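Two grippers, one simulated arm, and a lot of coffee

I finally did it. After months of saying I would compare the two grippers properly, I blocked off most of March, made a folder called "final_comparison" (there is already a "final_comparison_b"), and ran both of them through the same set of jobs in simulation before bolting anything to the real arm.

The contenders are the Merkus, a jointed gripper with fingers that swing in on linkages, and the Rengifo, a parallel gripper where two flat jaws slide straight toward each other. I like both of them a lot. They are also so different to program for that half my notes are about the gripper and the other half are about me getting used to it.

Why simulate first? Partly money. A cracked fingertip on the Merkus takes 14 days to replace if you live where I live, and I have cracked two already. But mostly I enjoy it! You can start a batch at night, go to bed, and wake up to a log full of failures you didn't have to stand next to. I ran everything in Skedberg, the simulator I moved to last year, with the control code in Rivetti talking to it exactly the way it talks to my hardware. That last bit took a whole weekend to get right and I'm still a little proud of it.

The test itself is plain. Start from a home pose, move over a small part, come straight down, close, lift, hold, put it back, go home. Each gripper got 216 attempts with the part shifted and turned a little every time. Same arm, same speed limits, same friction settings on the fingertips. I changed the tool offset and the closing command between grippers and left everything else alone, which was harder than it sounds because I am a fiddler by nature.
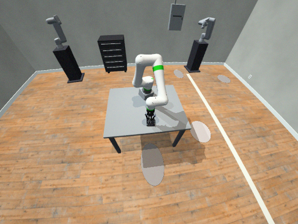

The Merkus went first, and the approach angle turned out to matter far more than I had guessed. My early runs came in on a slight tilt, a leftover from an older pick routine, and one finger would arrive ahead of the other and nudge the part sideways. So I rewrote the last stretch to be strictly vertical. With the gripper pointing straight down over the front of the table and its fingers overlapping the top of that little black part, there's very little room for a bad offset to hide - if the number is wrong by a hair, you see it in the contact log right away. I also started leaving shadows switched on while I tune. The angled ones spreading out from the wrist give me a quick feel for where the tool is above the tabletop when I'm looking from the front, and I've grown to trust them for a first check before I read any numbers.

Once the tilt was gone, the Merkus got really good. The thing I love about it is how forgiving it is on rotation. If the part is turned a bit, the fingers push it around as they close and it ends up more or less lined up. You can watch the part settle in slow motion and it is deeply satisfying. The downside is that the fingertips travel on an arc, so the height of the grip changes as they close. On a thin part that means the tips can touch the table before they have hold of anything. I ended up adding a small upward move during closing, timed to the finger motion, and spent an entire evening on the timing alone.

The Rengifo has none of that. Jaws slide in, height stays put, done. I had it picking within an hour of loading the model, with no special closing move at all. It's also shorter, so the arm can stay a bit more folded on close-in picks and the elbow isn't working in such an awkward pose. If you are new to this and just want to see something lift off a table today, it is a lovely place to start.

It did show its weak side when the rotation got bigger. A part sitting at an angle gets pinched on two corners, and then it either twists into place (great) or pops out (less great). I raised the gripping force to 40 newtons to see if that would help. It did help the lift, but in the simulator at least it also made the pop-outs a lot more exciting. I found one part on the floor on the far side of the room. I've gone back to a lower force and added a step that measures the part's angle and turns the wrist to match, and that fixed nearly all of it.

A word on the wrist, by the way. I had been ignoring the last joint for ages, leaving it wherever the solver felt like putting it. Don't do this! The solver would sometimes choose to spin it most of the way around between home and pick, and on a real arm with a gripper cable that's a bad afternoon. Rivetti lets you set a preferred range for each joint, and I now keep the last one inside a tight window for every pick. The moves look calmer and the cycle got shorter too, a nice bonus I hadn't planned on.

So which one is going on the real arm? For now, the Merkus. My parts arrive in a tray and they are never as straight as I'd like, and I would take a bit of extra code in the closing move over needing a good angle measurement every single time. If I had a proper fixture holding everything square I'd go the other way without thinking twice. The Rengifo stays on the shelf within reach, and I suspect it'll get its turn when I start on the smaller housings.

I do want to be careful about the results. Contact is the hardest thing for any simulator, and rubber fingertips on plastic are hard even by that standard. I don't expect the success rate to carry over as is. What I do expect to carry over is the order of the problems: tilt first, then closing height, then rotation. That's the order I'll check them in on the bench.

Next up is moving the camera. I have it looking from the side at the moment and I'd like to try it on the wrist, where it can see between the fingers on the way down. The mount is printing as I type this, with 2 hours left on the clock, and the first layer looked good when I last went over to check on it.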